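Ginstead Home & Workshop Forum
Surfaces, Worktops and Finishes
Thread: Gloss black marble-effect top – panels, glare and what to seal the back joint with

Page 1 of 1 – 1,944 views

marlpit_sid
Posts: 508
30 May 2025

I need opinions on a worktop before I order a second one. The first is a black marble-pattern top, gloss finish, 700 mm deep, white veining with a bit of faint purple in it. It is going into a utility room with no window on the working side and two ceiling fittings.

Questions:

Does the gloss finish become a nuisance under overhead light?
Is plain pale grey panelling at the back and sides a sensible partner for it, or should I be matching the top with an upstand?
Silicone or trim along the back edge?

Supplier is Brokgate. They quote the same price for gloss and satin, so cost does not come into it.

Tolland_B
Posts: 20

Satin. I have fitted both and would not have gloss black in a room where work gets done. Every fingerprint shows, and so does limescale if you are in a hard water area. The pattern hides crumbs well enough but does nothing for smears, which you see by reflection and not by colour.

Upstand or no upstand is taste. The joint matters more.

quarterbatten
Posts: 700

I disagree with Tolland_B on the gloss. I have had a black veined top with pale grey panels on three sides for two winters and the reflections are soft. You get a patch of light on the surface and a lighter patch high on one panel. Neither has ever stopped me seeing what I was doing. Hard glare comes from bare lamps. Put a diffuser over the fitting and most of it goes.

On direction: look at which way the veins run before you cut anything. Mine go mostly back to front. Running them that way makes a shallow top look deeper, and if you ever join two lengths the mismatch is less obvious than it would be with veins crossing the joint.

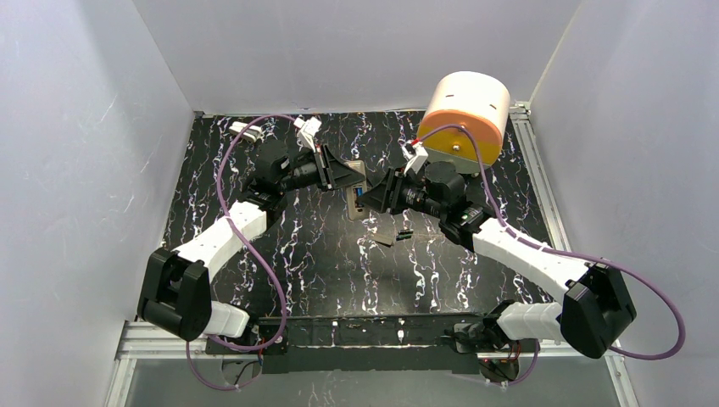 On the panels, smooth pale grey is easy to wipe and easy to live with, but it does scuff. The marks are faint and only show when the light comes from the side. Mine went on with grab adhesive over a primed wall, and I would do it the same way again. I would not bother with a matching upstand. Black pattern turned up the wall makes a small space feel like a trough.

Back joint: neutral cure silicone, pale grey, 5 mm bead, tooled once and left alone.

Tolland_B

A diffuser will help with the light. It will do nothing for the fingerprints.

A pale grey bead against a black top will look filthy inside a year. Use black, or leave a shadow gap and fit a trim.

quarterbatten

I wipe it down each evening with a damp microfibre and dry it with a second cloth. That takes less time than reading this thread.

The bead has not discoloured. I did use a sanitary grade with fungicide in it. The cheap general purpose sort would probably go the way you describe.

A_Laryea
Moderator

Two corrections to things said so far.

First, scratches. On a black gloss laminate, fine scratches show as pale lines and cannot be polished out. On solid stone or most composites they can be, within reason. The original poster has not said what the top is made of, and the answer to gloss versus satin depends on it more than on the lighting.

Second, shadow gaps. A gap at the back of a utility worktop is a place for water to go. If you want the look of one, seal behind it first and fit the trim over the sealed joint.

Augustina Laryea

marlpit_sid

Sorry, should have said. It is laminate on a chipboard core. Brokgate call the pattern Jiltine. The edges are taped in the same pattern and the back edge is raw.

A_Laryea

Then seal the raw back edge before it goes anywhere near the wall. Two coats of polyurethane varnish or a smear of silicone pressed flat with a filling knife. Do the sink cut-out as well if there is one. Chipboard swells from the edges and it does not go back down.

For laminate I side with Tolland_B. Satin.

hsieh_joinery
Posts: 20

Hsieh Joinery here – we fit a fair number of these. Agree on sealing the raw edge. On the side panels, check the corners for square before cutting. If the right-hand wall runs out, the seam between side and rear panel will draw your eye every time you stand there. A slim corner trim in the same grey gives you a few millimetres to lose. Fit the rear panel first and butt the sides to it.

Also allow the panel to sit down onto the top with a 2 mm gap for the sealant. People push it hard down and then there is nowhere for the silicone to go except the face.

quarterbatten

Fair point about laminate. I still think the gloss looks better and I would rather clean it than look at satin, but I keep a cutting board on mine permanently and nothing gets dragged across it. If this is going to be a place where you slide tins and toolboxes about, listen to the other two.

marlpit_sid

Toolboxes, yes, and a paint shaker. Satin it is for the second length.

The first length is gloss and already cut, so it will go on the short wall where I only fold laundry. Grey panels all round, rear panel first, sanitary silicone. I have not decided on the bead colour.

Tolland_B

Black.

quarterbatten

Grey.

marlpit_sid

I will do a test bead of each on the offcut and leave it by the sink until November. Will post the result in this thread.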